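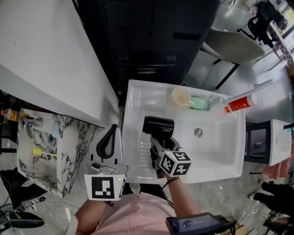 Frequently Asked Questions: The Praloter Handheld Demonstration Study

Last updated Wednesday, June 26, 2024

What is the purpose of the study?

Praloter examines whether a robot can learn two-handed household tasks from demonstrations recorded with handheld grippers, without a robot present during recording. The study is conducted by the Adis laboratory. Training and evaluation are carried out by its partner group, Lodhi.

How is a demonstration recorded?

The operator holds one gripper in each hand and performs the task at a normal pace. A smartphone mounted on the gripper records the work, and printed square markers assist in recovering the position of each device. Bathroom tasks, such as handling a hair dryer over a utility sink, are recorded in the same manner as kitchen and laundry tasks.

Are the surroundings cleared beforehand?

No. Everyday items such as mugs, soap and toothbrushes remain where they are. Policies trained on cleared surfaces performed poorly in our early tests once other objects were introduced.

How large is the current data set?

The June release, named Wududach, contains 771 demonstrations. Recordings in which tracking was lost for nearly 3 seconds or longer were removed before the count was made.

What are the principal results?

Policies trained on the full release completed more trials than those trained on single-room data – the difference was clearest for tasks in which both hands must move together. Results for thin or flexible objects remain weak, and no claim is made for them at this time.

Does the method work with any robot arm?

It has been evaluated on two arm models only. Both carried jaws of the same shape as those on the handheld devices. Other jaw shapes have not been tested.

May other institutions use the data?

Yes, for noncommercial research. Requests must be submitted in writing by the institution and should state the intended use. Recordings that show a bystander's face are not distributed.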